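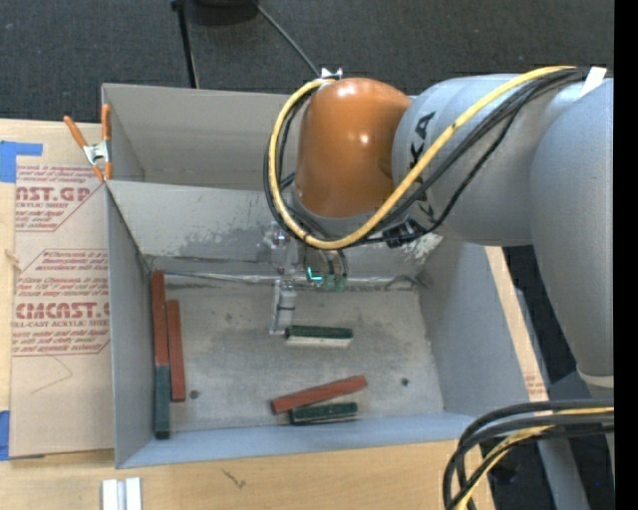 80s and 90s Dance > Singles and B-sides

Thread: Goltari – "Neon Harbor" – which 12-inch mix do you play?

utdale_kid
Posted 9:14 pm
I pulled my Goltari singles out over the weekend and I've had "Neon Harbor" going nonstop, so I need to talk to people who care! For anyone who missed them, they were two singers and a keyboard player, they had maybe four singles that did anything, and this was the second one. The 7-inch is great, but the 12-inch is where it gets silly in the best way – nearly two minutes of drums and handclaps before Anneliese Fuchs comes in, and then that bass line under the first verse. I've got the Korix label pressing with the blue sleeve. Which mix does everybody reach for? I say the Harbor Lights Mix and I'm ready to defend it.

maxisingle
Posted 9:31 pm
Harbor Lights is fine but the Wong Remix beats it. It came out on the July reissue and it has the full piano break, which got chopped out of every other version. The original 12-inch takes forever to get going. I used to DJ school dances and you'd lose the floor before the vocal.

utdale_kid
Posted 9:40 pm
You'd lose the floor?? The buildup is the whole point! By the time the vocal hits, people are begging for it. I do love that piano break, I'll give you that one.

H_Pruitt
Posted 10:02 pm
Hi all, Harriet here, long time reader. I bought the 7-inch new when I was fifteen and wore out the A-side, so then I flipped it and fell in love with "Paper Umbrella." Does anybody else think the B-side is the better song? It's slower, Dörte Steinbach takes the lead for once, and there's a key change near the end that still gets me. I've never found it on CD.

Stoecker_M
Posted 10:20 pm
Harriet, yes! "Paper Umbrella" is gorgeous. It was on a CD once, a label sampler called Korix Club Cuts Volume 2, track nine. The cover is ugly and half the tracks are faded early, but that one is complete. I paid too much for mine and don't regret it.

maxisingle
Posted 10:26 pm
Track nine is the 7-inch edit of the A-side, I'm pretty sure. The B-side is on Volume 3.

Stoecker_M
Posted 10:41 pm
I've got Volume 2 in my hand. Track nine, "Paper Umbrella," 4:07. Volume 3 has "Satellite Boy" on it and nothing else by them.

maxisingle
Posted 10:44 pm
OK, I stand corrected. I sold my Volume 2 years ago and now I'm annoyed about it.

H_Pruitt
Posted 10:58 pm
Thank you Marlene!! Off to search for it. I don't care how ugly the cover is.

reinholz_g
Posted 11:15 pm
Since you're all on the subject of versions, there's a promo 12-inch too. White label, hand stamped, numbered out of 100. Mine is the one with the dub on side two, no lead vocal, only the backing singers and a lot of echo. I wouldn't call it the best mix but it's the one I'd save from a fire. The seller told me the regular pressing was 1,063 copies, which sounds low to me given how often it turns up.

utdale_kid
Posted 11:22 pm
Gunther, a DUB? I've been collecting this band since high school and never knew there was a dub. Is the handclap section still in there?

reinholz_g
Posted 11:30 pm
It's longer, if anything. The claps go on so far past reason that my wife comes in to ask if the record is stuck.

maxisingle
Posted 11:34 pm
No way 1,063 is right for the stock copy. I've seen it in every used bin from here to the coast. That might be the picture disc.

reinholz_g
Posted 11:41 pm
Could be. He was selling both and he talked fast.

Stoecker_M
Posted 7:50 am
Morning, everyone. I played all of them back to back over coffee, and my order is Harbor Lights, the 7-inch, then the Wong Remix. The piano break is lovely but the new drums on the remix are so thin. They took out the big snare! Why would you take out the big snare?

maxisingle
Posted 8:12 am
Because it was five years later and everybody was sick of the big snare.

utdale_kid
Posted 8:15 am
I have never been sick of the big snare. Gunther, if you ever make a transfer of that dub for yourself, please tell us everything about it, minute by minute. I'm putting "Paper Umbrella" on right now – I've owned it all this time and I don't think I've played it more than twice.

H_Pruitt
Posted 8:33 am
Wait for the key change!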